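# Stop taking the office lockers away

The letter went up at Brundmont in January. The lockers on the second floor were to be removed and replaced by a "clear floor policy", under which everyone carries their things in and carries them home again. I think this is a mistake, and I think other workplaces that are planning the same should wait.

The argument for it is money and space. Larkden, the firm that advised on the move, put the saving at up to £2,000 a year. I don't doubt the sum. But it leaves out what happens to the things.

People at work own more than a laptop. They have an umbrella, a spare pair of shoes, a mug, a bottle of something for the plants. Teams own things too, and those are harder to place. We have glass jugs for meetings, and they have to live somewhere between one meeting and the next. If there is no door to put them behind, they go on the floor, and after a week or so people step round them without seeing them.

Tamsin Sorensen worked at the Belberg site when its lockers went. She told me the desks were clear for a month. After that the window sills filled up, then the space beside the printer, then the floor along the wall. A new rule was sent round, and after that a reminder of the rule. In the end they bought shelving, which cost £3,088 and took up more room than the lockers had.

I accept that lockers are often badly run. Keys get left in the doors for months, and it is hard to tell which ones are in use. Notices are taped up and never taken down. Desta Tsegaye, who manages our floor, would like to see each one given to a named person and checked twice a year, and I agree with that. It would cost very little. A new set of keys and labels from Hailu was quoted at £200.

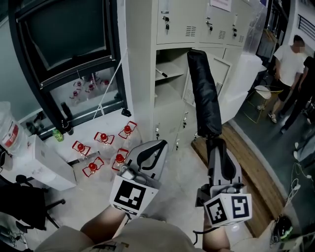 *Photo: Desta Tsegaye, 11/07/2024*

The jugs with the red caps are the sort of thing I mean. Five of them on the floor take up a fair bit of walking space, and glass at foot level is a poor idea in any room where chairs roll about. There are red-capped bottles in the glass cabinet as well, so a shelf is clearly a place such things can go. A plain metal locker would do the same job and wouldn't need to look nice.

My request to Brundmont is a small one. Keep the lockers for another year, put names on them, and ask each team to give its shared things a door of their own. If half of them are still empty next January, take those away and leave the rest.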